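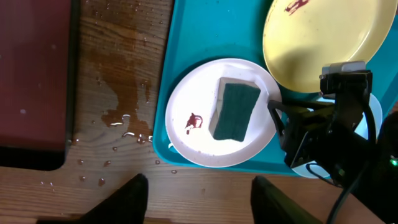
4. Finishing and Care of Tabletops

4.1 Before the first use
The Presholm table ships with one factory coat of Gruto hard oil. Apply a second coat before the table goes into daily use.

1. Remove the legs' shipping braces and set the table level.
2. Wipe the top with a lint-free cloth. Do not use furniture polish.
3. Stir the oil for 2 minutes. Do not shake the can.
4. Apply a thin coat along the grain with the pad supplied.
5. Wipe off all excess after 5 minutes.
6. Leave the top uncovered overnight.

CAUTION: Oil-soaked cloths can ignite on their own. Lay them flat outdoors to dry, or store them under water in a closed metal can.

Note: Tables delivered before August carry the older wax finish. Strip the wax with Cunden cleaner first - oil does not bond to it.

4.2 Liquids
Blot spills with a dry cloth, working from the outer edge toward the center. Do not rub. If a dark mark remains once the surface is dry, go to 4.3.

4.3 Spot repair
1. Let the area dry fully, away from heaters.
2. Sand lightly along the grain with the fine pad (part 244).
3. Remove dust with a soft brush.
4. Oil the sanded area and blend outward past the mark.
5. Repeat steps 3 and 4 if the repair looks dull.

CAUTION: Do not sand veneered Jurić leaves. Marks on these leaves are treated with oil only.

4.4 Yearly maintenance
Repeat 4.1, steps 2 to 6. Tighten the leg bolts at the same time.

Section revised 2 October 2019, K. Kneževič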